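Flat-Pack and Panels: Gallery

Brandemeo workshop, second-hand furniture and board stock. Page updated Monday, November 19, 2018.
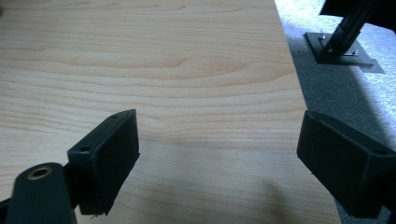 Panel with a pale wood-grain laminate face. Blond to honey colour, long wavy grain, a few tighter swirls.

This page covers the light-coloured laminate we keep on hand for shelves, desk tops and cupboard sides. It used to be part of the general stock page, but people kept writing to ask what the pale finish looked like up close, so it now has a page of its own. The notes below go with the picture and answer most of what we get asked at the counter.

Colour

We sell this finish as Drinik Pale. The base is a soft blond that runs toward honey. The grain lines are a bit darker, tan going to orange-brown, and they keep the whole thing from looking grey or washed out. Beside a white cupboard it looks warmer than you might expect. Beside pine that has yellowed with age it looks cool.

Colour changes a good deal with the light. The upper part of the panel in the picture is brighter than the lower part, and you will get the same sort of difference at home if a window is at one end of the room. Take a sample home and leave it where the furniture will go. Look at it in the morning and again with the lamps on. Samples are free if you bring them back.

Grain

The grain is long and gently wavy for the most part. On the panel shown there are some stronger arcs and swirls across the upper middle. Some customers want those and some want the plainest piece we have. Tell us which when you order and we will set one aside if we can. Once a board has been cut we can't swap it for another on account of the pattern.

For shelves, run the grain lengthwise. For cupboard doors, run it up and down, and mark the top edge of each door with pencil or tape before you cut. A pair of doors with one turned sideways is a common mistake and an expensive one.

If you are joining two pieces side by side, lay them out on the floor first and step back. The swirls rarely meet up across a joint. Most people find it looks better to put two quiet sections together and keep the busy part for the middle of a top.

Sizes

Full boards are cut down in the shop. The standard shelf depth is 300 mm. We can cut narrower, down to 50 mm, for edging strips and plinths. Anything below that tends to chip along the face, and we would sooner sell you a roll of edge tape.

Offcuts go in the rack by the back door. They are priced by the piece and not by size. The rack is usually fullest on the last week of the month and fairly bare after a weekend. Please put back what you don't take with the laminate faces together. Grit between two boards will scratch both of them.

Cutting and edges

Use a fine-toothed blade and score the line with a knife first. Masking tape along the cut helps. With a circular saw, keep the good face down. With a hand saw, keep it up and go slowly over the last bit, with something under the offcut so it doesn't tear away.

Edge tape comes in a matching colour from Furkico and in plain white. The match is close on the long grain. It is less close next to the darker lines, but on a shelf edge you would have to look for it. Iron it on with a sheet of baking paper between the iron and the tape, press it down with a block of scrap wood, and leave it to cool before trimming.

Trim with a sharp chisel held flat, or with one of the two-sided trimmers we sell. Finish with fine sandpaper on a block, stroking down and away from the face. Sanding the face itself will go through the pattern, and there is no fixing that.

Screws and fittings

Drill a pilot hole every time. Stay well back from the edge, and put a piece of tape on the drill bit to mark your depth. Hinges and shelf pins from the Desjardins range fit our standard drilling. If you have saved the fittings from an older unit, bring one in and we will check it against the drilled sample on the counter.

For corners, 90 degree brackets are the simplest way to go, and they can be hidden on the underside. Cam fittings make a neater job but need accurate holes. We will drill them for you if you bring a drawing with the measurements on it. Please measure from the same end each time.

Don't overtighten. The screw should pull the parts snug and stop there. If a hole has stripped, fill it with wood glue and a matchstick or two, let it set overnight and drill again.

Cleaning

A damp cloth and a drop of dish soap will do for nearly everything. Wipe along the grain and dry it afterward. Crayon comes off with a little rubbing alcohol on a rag. Try it first somewhere that doesn't show. Leave the scouring powder and the rough side of the sponge in the cupboard.

Dust and lint show less on this finish than on the dark ones, which is one reason it sells well for desks. Rings from mugs will wipe off if you get to them the same day. Hot pots are another matter and should go on a trivet.

Water does the most damage at the edges. If a panel is going in a kitchen or laundry room, tape all four edges, including the ones against the wall, and run a thin bead of silicone where the top meets the backsplash.

Storing boards before you use them

Store them flat if you have the floor space, with strips of scrap underneath. Standing on edge is fine for a few days. Leaning at an angle for a month will put a bend in a long shelf. Keep them out of the garage over winter if it isn't heated, and bring them inside a couple of days before you start cutting.

Ordering

The stock number for Drinik Pale is 1247. Quote it with your measurements, length first, then width, and say which way the grain should run. Cut orders are usually ready in two working days. We hold them for two weeks.

The next delivery of full boards is due in March. Until then we are working from what is in the rack, so phone ahead for anything large.

Other galleries: Dark finishes. White and grey. Handles and hinges. Finished pieces.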